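Trerkgate Residents' Association
Minutes of the March meeting
Thursday, Lirna Room

Present: Yesenia Orozco (chair), Otakar Machala, Tetteh Ayaaba, Hendrik Mtshali (minutes)
Apologies: Rostislav Jireš

1. Minutes of the last meeting
Approved with one correction. The gutter work was on the north side.

2. Guest room
Tetteh has had the walls repainted and the window lock replaced. The old double bed is to go and a single put in its place. Otakar asked if a folding bed would do. After some talk it was agreed to go with the single. Bookings stay at a maximum of 4 nights per household. 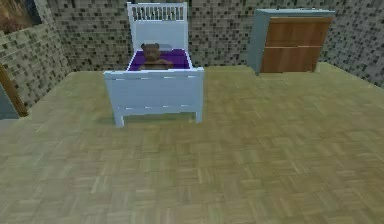 Item 2: white single bed with slatted headboard.

Yesenia will ask Kovalchuk for a price on the mattress and report back.

3. Laundry
Dryer 2 is out of service again. Gistik sent a bill for $858 for the last repair, and Hendrik has questioned the labor charge. Payment is on hold until they answer. Residents are reminded to clean the lint filter after each load.

4. Bike storage
Bikes without a tag will be moved to the back hallway at the end of the month. Otakar will put up the notice. Hendrik asked that children's bikes be left where they are. Agreed.

5. Other business
Front door closes too hard. Tetteh to adjust.
Rostislav asked by email for quiet hours to start at 10 p.m. on weekends too. Moved to next meeting.

Meeting closed at 8:40 p.m.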